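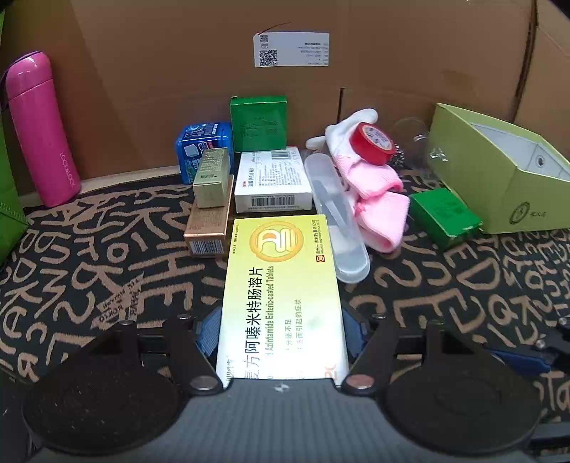
*A yellow medicine box held between the two round pads of a hand-held gripper, with other household objects behind it.*

**Jisano** is a method for teaching robots to pick things up in untidy surroundings, using recordings made by people with hand-held grippers. It was developed at the Grumstead laboratory by a small group under Shih-chieh Yeh, and takes its name from a misspelt folder that had been copied too many times to correct.

## Method

A person carries the gripper to an object, closes it and puts the object somewhere else, while a camera on the tool records the view. No robot is present at this stage, which keeps the cost down and the furniture intact. The layout is changed between recordings, and the people recording are asked not to tidy up, an instruction they have followed with great discipline.

Objects are chosen to be awkward in different ways. Flat cartons, gloves, rolls of tape and clear plastic all appear, often on patterned rugs. Earlier work at Grumstead used plain grey tabletops and produced a robot that was excellent at plain grey tabletops.

## Results

The main set holds 300 recordings. A robot arm trained on all of them picked up the requested object in 76 per cent of trials with unfamiliar layouts. Trained on only 40, it mostly pushed things about. Boxes gave the least trouble; transparent items gave the most, and account for the bulk of the failures – a weakness the method shares with most people looking for their glasses.

## Criticism

The follow-up Jetuvport trials repeated the work in a darker room and reported lower scores. Yeh's group put this down to the lighting. The Jetuvport group put it down to Jisano. Both positions remain in print.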